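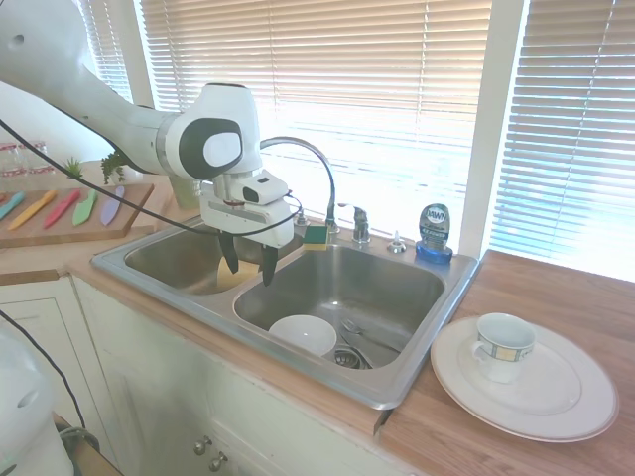
Kuststead Shared Kitchen and Meals Program
Progress report to the Gilline Fund, second reporting period
Prepared by Begoña Ortuño, program manager

Summary

The program is on schedule in two of its three work areas and behind in the third. Home-delivered meals and the cooking classes are running as planned. The Wumside pickup point opened later than we said it would, and the spending line for it is under budget as a result. We are asking to move part of that money, as explained under Budget.

Meals

We delivered 851 meals in this period. Most went to people over 70 living alone in Kuststead, with a smaller number to families referred by the school district. The route was redrawn in March after two drivers told us the old one had them crossing the river twice. The new route finishes before 1 p.m. on most days.

Complaints were mostly about repeated menus. The lentil stew came up more than anything else. It is now served every other week, and a baked chicken dish has taken its place. Low-sodium meals are marked with a blue sticker on the lid, and drivers check the sticker against the route sheet before leaving.

We lost our regular bread supplier when the bakery changed hands. Belhaj Foods has been filling in at a slightly higher price, with delivery on Monday mornings only. Bread for the end of the week is frozen and thawed the night before. We would like a second delivery day and have asked for a quote.

Cooking classes

Hiwot Jemal ran both class series. The first covered basic cooking on a small budget and the second covered cooking for someone with diabetes. In all, 40 people enrolled and almost 20 of them came to every session. Attendance dropped in the two weeks when the bus line was on its reduced schedule, so the next series will start half an hour later to match the bus times.

The printed recipe booklet is finished in English and Spanish. An Amharic version has been translated and still needs to be proofread. We printed 400 copies of the first two versions together and expect to need a second printing before the end of the grant year. 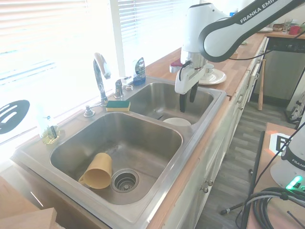 Participants asked for more on food storage, especially how long cooked rice and beans keep and what can be frozen. Hiwot has added a full session on this to the next series. She has dropped the session on reading store flyers, which few people found useful.

Wumside pickup point

The pickup point was supposed to open at the start of this period. The lease was signed on time, but the electrical inspection found that the panel could not carry a commercial refrigerator. The landlord agreed to replace the panel and paid for it. The work took seven weeks, including the wait for a second inspection.

The site is now open two afternoons a week. Use has been light so far. The sign on the street side is hard to see from the bus stop, and we have asked the landlord for permission to hang a second one. Flyers have gone to the clinic, the library branch and both laundromats.

Staffing

The part-time driver position was filled in March. The assistant cook left for a full-time job at the hospital, and we have interviewed three people to replace her. Until someone starts, the lead cook is working an extra shift and Hiwot is covering the morning prep when she has no class. This is manageable for another month but should not go on longer than that.

Budget

Spending on food is slightly over plan because of bread and egg prices. Fuel is under plan thanks to the shorter route. The Wumside line is well under, with rent and utilities charged for only part of the period.

We request permission to move the unspent Wumside utilities money into food. A revised budget sheet is attached. No change to the total is requested.

Next period

Hire the assistant cook.
Finish and print the Amharic booklet.
Start the third class series.
Put up the second sign at Wumside and review the opening hours there.
Settle the bread contract.

Receipts and route sheets are on file at the Kuststead office and can be sent on request.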